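# Chapter 4: Volume and Capacity

In 1672 the market town of Ostwood kept two bushels. One hung in the grain hall and was used for wheat. The other belonged to the brewers and held slightly more. A farmer who sold by the first and was paid by the second lost a little on every load, and the town's records are full of complaints.

The trouble came from mixing up two ideas that this chapter keeps apart. **Volume** is the amount of space an object takes up. **Capacity** is the amount a container can hold. A thick-walled crate may have a large volume and a small capacity.

We measure both with the same unit, the cube. A cube has equal edges and square faces, and copies of it can be stacked without leaving gaps.

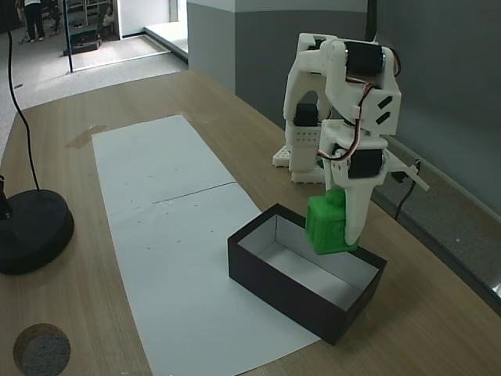

**Figure 4.1** A green cube held above the edge of an open black box.

To find the capacity of a rectangular box, measure the inside length, width and height, then multiply. A box that measures 10 cm by 10 cm by 6 cm on the inside has a capacity of 600 cubic centimeters. The outside measurements will give a larger number, and using them by mistake is the most common error in this chapter.

Not every capacity is a product of whole numbers. The Ollska jug, studied in Section 4.3, holds 811 cubic centimeters to the brim. Its sides curve, so it has to be filled and the water poured into a measuring cylinder.

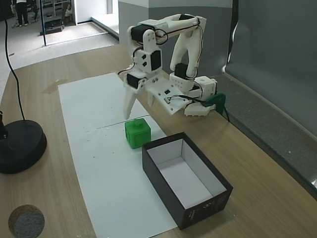 Units need care as well. If the edge of a cube is doubled, its volume becomes eight times as great. Students often expect it to double. Mirsad Yordanov, whose workbook supplied several of the exercises, has his classes build the larger cube from small ones before they write any formula.

Section 4.1 deals with cubes and rectangular boxes. Section 4.2 covers prisms, and Section 4.3 turns to containers with curved sides. You will need a ruler marked in millimeters and the conversion table on page 19.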